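Local money, and why people stop spending it
Notes for the Monday evening slot, Bristbridge library

Slide 1. Title. Wait for the stragglers. The door at the back bangs, so don't start a sentence you care about.

Slide 2. Hands up if you've ever owned a gift card that expired in a drawer. Leave them up. That is most of my talk, and the rest is footnotes.

A town currency is a gift card with a mayor attached. You hand over 20 dollars, you get 20 Prulleros, and they're good at any shop with the sticker in the window. The pitch is that money spent at the bakery stays in town. The question I keep asking, and have been thanked less and less for asking, is where the baker is supposed to spend it.

Slide 3. The baker's problem. Flour comes from out of state. So does the oven, the insurance and the man who fixes the oven. Her landlord wants dollars. Her staff will take a few Prulleros to be polite. So the notes pile up in the till, and on Friday she walks them over to the office and swaps them back, less a fee. The money has gone round the town exactly once, at a small loss. (Pause here. Somebody usually laughs, and it's usually a baker.)

Slide 4. Hototley. They tried to fix this with a bonus: pay in 40 dollars, get a bit extra on top. Sign-ups shot up. Of course they did, it was a discount. People bought the groceries they were going to buy anyway and the council covered the difference. When the bonus ended in January, so did most of the spending. I don't blame anyone. I had an account myself and I bought a lot of cheese.
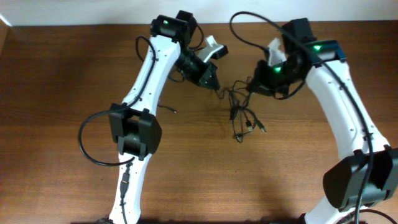

Issa Karam wrote to me after the last time I gave this talk and said I was being unfair to Hototley. The bonus, in Issa's view, was never meant to last; it was there to get shopkeepers to meet one another, and two of them now buy from each other in plain old dollars because of it. Fair enough. Read that out more or less as written. Then say that it sounds to me like a very expensive mixer.

Slide 5. What would change my mind. One big payment that everybody has to make and that can be made in local notes. Taxes are the obvious one. If the town takes Prulleros for property tax, the baker has somewhere to put them and the landlord has a reason to want them. Nassar did a small version with parking permits. Turnover rose for a while. Then the town found itself holding a heap of its own notes and needing to pay for road salt, and the salt company was not moved by community spirit.

Slide 6. The fee. Skip if running late. If not: a fee for cashing out keeps notes moving, and it also keeps sensible people from taking them. Shadi Chamoun will raise this from the second row. Let it happen.

Slide 7. So what is it for? My best answer is that it's advertising for the shops, paid for by the shops, and printed on nicer paper than usual. There are worse things. Just budget for it as advertising and stop promising me a multiplier.

Questions, 30 minutes. Someone will ask if it should go on the blockchain. Drink some water first.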